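FOR IMMEDIATE RELEASE
30 September 2020

Clindanham Parts Library Opens Its Drawers to Home Fixers

Hi, I'm Adanech Abera, and I run the parts library at Gashaw in Clindanham. We've spent most of this year sorting a mountain of small electrical and plumbing bits, and I'm so happy to say that the doors are open and you can come and borrow, swap or just rummage!

If you've ever stood in your kitchen holding a broken thing and wondering what on earth the piece inside it is called, you're exactly who we had in mind. We have 1,752 parts on the list so far (breakers, clamps, valves, capacitors, lots of odd fittings), and every one has a plain-English card telling you what it is and what it goes with. Ebise Tilahun wrote most of those cards and she is very strict about jargon.

The big brown table is where the sorting goes on. Parts get spread out across it first, with plenty of space between them, and they only go into a drawer once we've agreed on a name. You'd be surprised how long we can argue over a name. A circuit breaker with a red toggle is easy enough, but the little orange and light blue pieces can eat up half a morning.
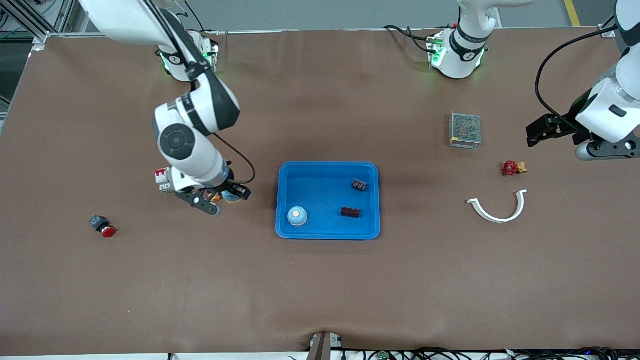

What's in the drawers

We've split the collection into 7 groups, and the drawers are labeled by what a part does, so you don't need to know the trade name to find it. Electrical is the biggest group, plumbing comes next, and then there's a drawer Berhanu Lencho insists on calling "Holding Things to Other Things." I lost that vote, and I have to admit it's the one people open first. 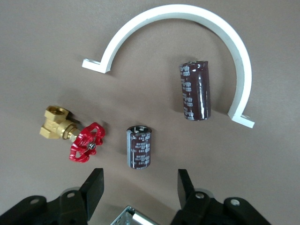 I started out as a plumbing person, so pipe hardware is my soft spot and I'll happily talk about it all day. Valves, elbows, unions, I love them all. My favorite piece to hand to a beginner, though, is the plain white pipe clamp, the horseshoe kind with a flat foot at each end and a small hole in each foot for the bolt. Two bolts and your rattling pipe is quiet! Brass gate valves take a bit more explaining, and Obsa Araya runs a short session on those (bring your own questions, he likes the hard ones).

Capacitors are for learning and looking only, please. We use them to teach people how to read the printing on the sleeve and find the stripe, and they stay with us when you go home.

How to join

Membership is free for Clindanham residents, and 171 people have signed up already. You can take home up to four parts at a time and keep them for good if you bring something useful back in trade. Our next goal is 4,000 parts by March, so please check your garage.

For questions, or to donate a box of bits, ask for Bo-ram Wang at the Gashaw front desk.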